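Parcel firm's "damage-free" pledge leaves sellers with the same old questions

Osness, the parcel carrier, says it will cut breakages to almost nothing by December. It has said things like this before. The new promise comes with a name, the Kiron Pledge, and a surcharge of $2 on every parcel marked fragile.

Small sellers who ship glass, pottery and lamps are being asked to sign up by Wednesday. Those who do will get a purple sticker for each box and what the company calls "priority care" at its sorting halls. What priority care consists of is harder to pin down. A spokeswoman said parcels with the sticker would be "handled with their contents in mind." Asked whether they would travel on a different belt, or in a different truck, she said the details were still being worked out with the depots. 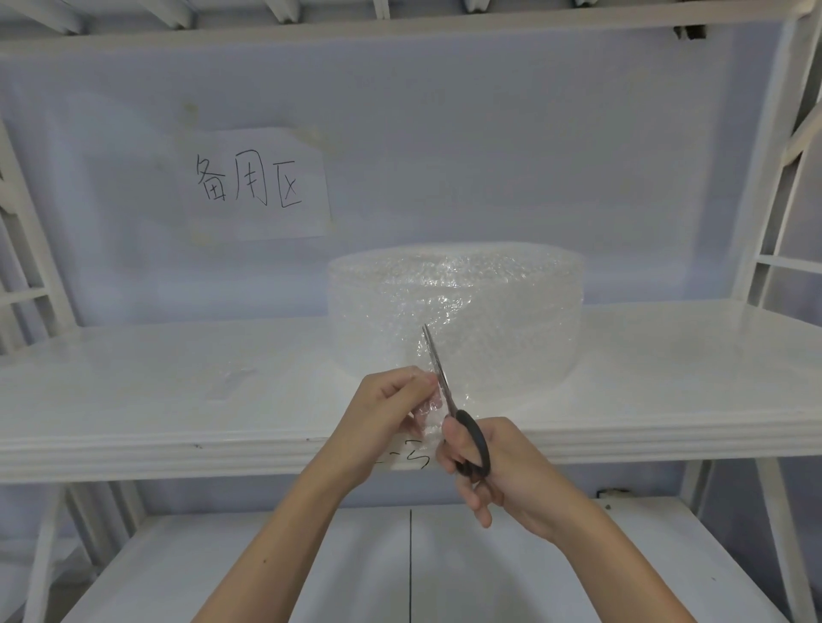

Reading time: 3 min

The figures behind the pledge deserve a closer look. Osness says it tested the sticker on 4000 parcels over the summer and that claims for damage fell sharply. It has not said how sharply, or what was in the parcels. A box of paperbacks with a purple sticker on it will survive most things.

Nor has it said who packed them. Sellers who took part in the trial were given a packing guide and, in many cases, free padding. Most of them used more of it than they normally would. If fewer cups broke, the padding may have done the work and the sticker may have done none. The company did not run a group of parcels with good packing and no sticker, or if it did, it is keeping the results to itself.

Vasconcelos, a consumer group that follows the delivery trade, has asked for the full results twice. It was sent a brochure both times.

The group keeps its own tally of complaints from sellers. It logged 2418 about broken goods in the past year, across all carriers, and says the most common grievance is the claims process that follows. Photos are requested, then requested again. The box must be kept, then the box is judged too weak. Under the Kiron Pledge the claims process stays exactly as it is, and so does the cap on payouts.
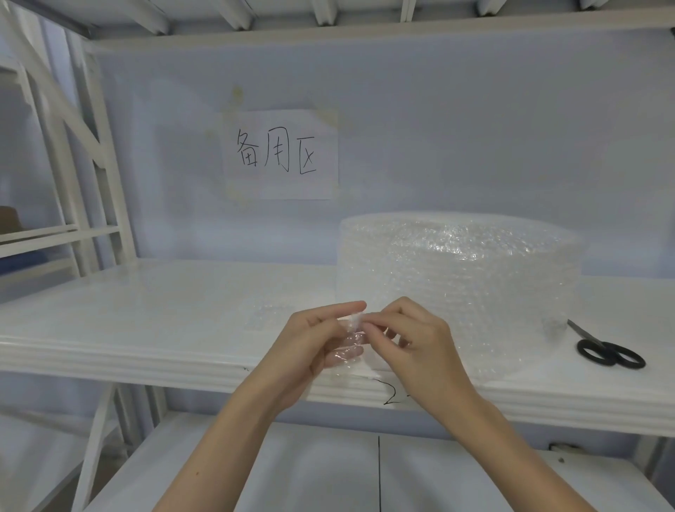
By Valdir Aguiar

That cap is the part most sellers have missed. Someone who pays the surcharge on a $90 vase is still covered only up to the old limit, and only if the packing is found to meet the "Nirnance standard." The standard runs to 8 pages. It was written by Nirnance, a packaging supplier that also sells the boxes, tape and bubble wrap it recommends.

Osness says there is no conflict in this and that sellers may buy their materials anywhere. That is true as far as it goes. The standard calls for a double-wall box, two layers of wrap with the bubbles facing in, and a gap of two inches on every side filled with something that does not shift. Any decent supply shop can provide that. But the claims form has a tick box for Nirnance materials, and the company would not say what difference ticking it makes.

Some sellers like the idea all the same. One potter who took part in the trial said she had no breakages all summer and would gladly pay the extra. She also said she had none the summer before.

Others plan to wait. A dealer in old lamps, who has shipped with Osness for years, said he would sign when the company agreed to refund the surcharge on anything that arrives in pieces. He put that to his account manager last month and has had no answer. The spokeswoman said refunds were "not part of the current offer." 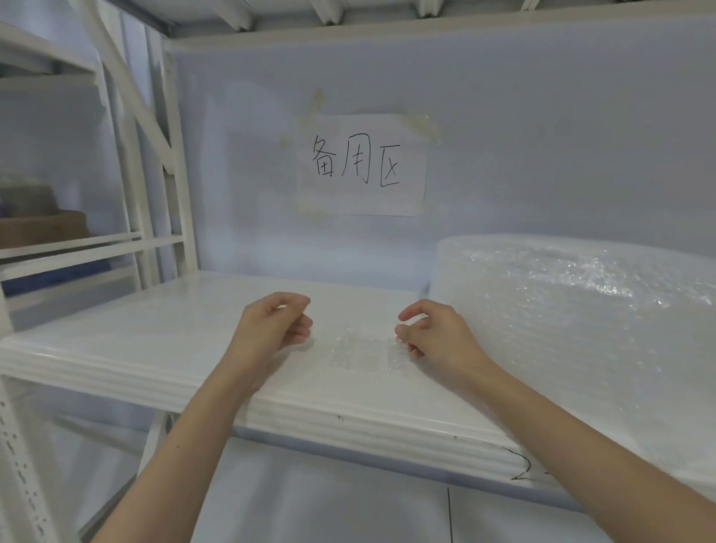 What sellers can do before signing

Read the payout cap and compare it with the price of what you usually ship. If your goods sell for more than the cap, the surcharge buys no extra cover. Ask for the trial results in writing. Check whether the $2 applies to returns as well, as the terms posted online say one thing in the table and another in the notes under it.

Sellers who do not sign by Wednesday can still join later, according to the same notes, at a rate to be announced.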